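Inicio / Manuales / Tintes textiles Zerow / Capítulo 4

Capítulo 4. Preparar la tela, medir el baño y teñir por primera vez

¡Ya tienes el kit montado! Si has seguido el capítulo 3, la cubeta Flesness está sobre su base, el termómetro encaja en la pinza lateral y la tapa cierra sin forzar. Ahora viene lo bueno: el color. En este capítulo vas a lavar y mordentar una tela, preparar el primer baño y sacar de él una pieza teñida que podrás usar de verdad (un paño, una servilleta, una funda pequeña de cojín, lo que más te apetezca).

Lee el capítulo entero antes de abrir ningún sobre. Son pocas páginas y te ahorrarán carreras con los guantes manchados.

4.1 Qué necesitas tener a mano

La cubeta Flesness con su tapa y el termómetro.
Un sobre de mordiente Zerow (el de etiqueta gris).
Un sobre de tinte Zerow del color elegido.
La balanza de cocina que vayas a dedicar al tinte.
Guantes, delantal y una cuchara larga de acero inoxidable.
Jabón neutro sin suavizante ni blanqueante.
Tela de algodón, lino o mezcla de ambos.

PRECAUCIÓN. Los utensilios que uses para teñir no vuelven a la cocina. Márcalos con cinta o con rotulador indeleble y guárdalos con el kit.

NOTA. El poliéster, el nailon y las telas con acabado impermeable no toman bien los tintes de este kit. Si no sabes de qué está hecha una tela, consulta la prueba de la gota en el apartado 4.3.

4.2 Elegir la primera tela

Mi consejo como autora de este manual es que empieces con algo que ya tengas en casa y a lo que no le tengas demasiado miedo. Una sábana vieja de algodón es una maravilla: ha pasado por tantos lavados que no le queda apresto y bebe el color con unas ganas que da gusto verlas. El lino usado también funciona de fábula, y da unos tonos algo más apagados, muy bonitos en verdes y azules.

Evita por ahora los tejidos muy gruesos. La loneta se puede teñir, claro que sí, pero pide más agua, más tiempo y bastante brazo para removerla.

¿Y las telas que ya tienen dibujo? ¡También se tiñen! De hecho es una de las cosas más divertidas que puedes hacer con el kit, y le dedicamos un rato aquí mismo.

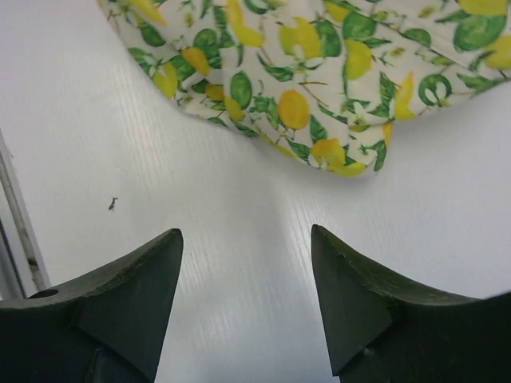 El sobreteñido consiste en sumar un color transparente al que la tela ya trae. El tinte no tapa nada: se mezcla con lo que encuentra, igual que una acuarela encima de otra. Por eso conviene pensar primero en el fondo y luego en el motivo, que cambiarán los dos a la vez. Con un estampado de limones como el de la foto, un baño azul claro empujaría los amarillos hacia el verde, y de los limones pasarías a algo más parecido a unas limas. Un baño rosa los llevaría hacia el naranja. Si lo que quieres es conservar los amarillos, usa el tinte Mostaza o el Paja, muy diluidos, y saca la tela pronto.

NOTA. Los estampados hechos con pigmento en superficie a veces rechazan el tinte y se quedan casi como estaban mientras el fondo cambia. El resultado puede ser precioso. Haz siempre una prueba con un recorte o con el interior de un dobladillo.

4.3 Prueba de la gota

1. Extiende la tela sobre una superficie lisa que puedas limpiar.
2. Moja la punta de un dedo y deja caer una gota de agua sobre el tejido.
3. Observa qué hace la gota.

Si se absorbe enseguida, la tela está lista para el lavado del apartado 4.4.
Si tarda en entrar, tiene apresto o restos de suavizante: lávala dos veces.
Si se queda redonda y rueda, lleva un acabado repelente. Déjala para otra cosa.

La prueba detecta los acabados, pero no te dice la fibra. Para eso busca la etiqueta de composición, y si no la hay, tiñe un recorte.

4.4 Lavado previo

No te lo saltes, por favor. La mayoría de las manchas raras que nos enseñan los usuarios vienen de aquí.

1. Pesa la tela seca y apunta el resultado en la ficha del final del manual. Lo vas a necesitar para todo lo demás.
2. Llena la cubeta con agua caliente del grifo y añade una cucharada de jabón neutro.
3. Sumerge la tela y muévela con la cuchara hasta que esté empapada por completo.
4. Déjala en remojo con la tapa puesta. Puedes hacerlo por la noche y seguir por la mañana.
5. Aclara hasta que el agua salga limpia y sin espuma.
6. Escurre con las manos, sin retorcer.

Si prefieres la lavadora, adelante: programa de algodón caliente, jabón neutro y nada de suavizante.

NOTA. No hace falta secar la tela después. Entra mejor en el mordiente si está húmeda.

4.5 Mordentado

El mordiente es lo que ayuda al color a agarrarse a la fibra. Parece un paso aburrido (agua clara, tela clara, nada que mirar), pero es el que decide si tu paño seguirá siendo bonito dentro de un año.

1. Ponte los guantes.
2. Disuelve el sobre gris en una jarra pequeña de agua caliente. Remueve hasta que no queden granos en el fondo.
3. Vierte la mezcla en la cubeta y completa con agua hasta la marca inferior.
4. Mete la tela húmeda y bien abierta, sin nudos ni pliegues apretados.
5. Enciende la base en posición 1 y espera a que se apague el piloto.
6. Mantén la tela sumergida una hora. Dale la vuelta con la cuchara de vez en cuando.
7. Apaga la base y deja enfriar con la tela dentro.

PRECAUCIÓN. Abre los sobres lejos de la cara y sin corrientes de aire. Si te cae polvo en los ojos, lávalos con agua abundante y consulta a un médico.

PRECAUCIÓN. Mantén la cubeta fuera del alcance de niños y animales mientras la base esté encendida y hasta que el agua se haya enfriado.

Un sobre gris sirve para 588 gramos de tela seca. Si tu pieza pesa menos, puedes usar el sobre entero sin problema; si pesa más, divide la tela en dos tandas. No intentes estirar el mordiente.

4.6 Preparar el baño de color

¡Llegamos! Elige el color con luz de día, que las bombillas engañan mucho, y ten en cuenta que la tela mojada siempre parece más oscura que seca.

1. Vacía la cubeta y aclárala.
2. Llénala de agua limpia hasta la marca superior.
3. Disuelve el tinte en la jarra con agua caliente. Para un tono pastel usa 3 gramos; para un tono lleno, 11 gramos. Entre uno y otro tienes todo el campo que quieras.
4. Cuela la mezcla con un filtro de papel. Un solo grano sin disolver deja una peca de color que luego no se va.
5. Vierte el tinte en la cubeta y remueve hasta que el color sea uniforme.
6. Coloca el termómetro en la pinza lateral, con la punta dentro del agua.
7. Enciende la base en posición 2.

PRECAUCIÓN. El baño no debe pasar de 81 grados. Si el termómetro sube de ahí, apaga la base y espera con la tapa abierta. No añadas agua fría de golpe.

Para combinar colores, disuelve cada uno por separado y mézclalos ya líquidos. Concetta Negri, que desarrolló la carta de tonos, recomienda empezar por el color más claro de la mezcla y añadir el oscuro a cucharaditas. Hazle caso: el azul Bouchard es potentísimo y se come a cualquier amarillo que le pongas delante.

4.7 Teñir

1. Introduce la tela húmeda de una sola vez, abierta como un abanico.
2. Remueve sin parar durante los primeros minutos. Aquí es donde se gana un color parejo.
3. Después, remueve cada poco rato y comprueba que ninguna parte asome por encima del agua.
4. Levanta una esquina con la cuchara para ver cómo va el tono.
5. Cuando lo veas un poco más oscuro de lo que buscas, apaga la base.
6. Saca la tela y deja que escurra sobre la cubeta.

Si buscas un efecto irregular, haz lo contrario: menos agua, tela arrugada y manos quietas. Los pliegues guardan zonas más claras y aparecen vetas suaves que no se repiten nunca. A mí me encantan para forrar cuadernos.

4.8 Aclarado y secado

1. Aclara primero con agua templada y luego con agua fría.
2. Repite hasta que el agua salga transparente. Con los rojos hace falta paciencia.
3. Lava con una gota de jabón neutro y aclara otra vez.
4. Estira la tela con las manos, tirando con suavidad de las esquinas.
5. Tiéndela a la sombra, sin doblar sobre la cuerda si puedes evitarlo.
6. Plancha del revés cuando esté casi seca.

Los tres primeros lavados hazlos aparte, a mano o con ropa del mismo color.

4.9 Si algo no sale como esperabas

El color ha quedado demasiado claro. Prepara otro baño y repite desde el 4.6. No hace falta mordentar de nuevo si la tela no se ha secado.

El color ha quedado demasiado oscuro. Lávala dos o tres veces con agua caliente y jabón; suele bajar un poco. Si no basta, guárdala para un proyecto de retales.

Hay manchas claras. Casi siempre son restos de suavizante o pliegues apretados. Un segundo baño más oscuro las disimula muy bien.

Hay pecas oscuras. El tinte no estaba bien disuelto. Revisa el filtro de papel la próxima vez.

El piloto de la base no se apaga. Comprueba que la cubeta esté bien centrada y que el agua llegue a la marca inferior. Si sigue encendido, desenchufa y consulta el capítulo 7.

4.10 Guardar lo que sobra

El tinte en polvo se conserva en su sobre, cerrado con la pinza Vinetti que viene en la caja y en un lugar seco. El baño usado todavía tiene color: mete un ovillo de algodón o unas cintas ya mordentadas y déjalas hasta el día siguiente. Salen tonos tenues, preciosos para coser etiquetas o atar paquetes.

Apunta en la ficha el peso de la tela, los gramos de tinte y el tiempo de baño, y grapa al lado un recorte de la pieza terminada.

Siguiente: Capítulo 5. Reservas con cuerda, pinzas y cera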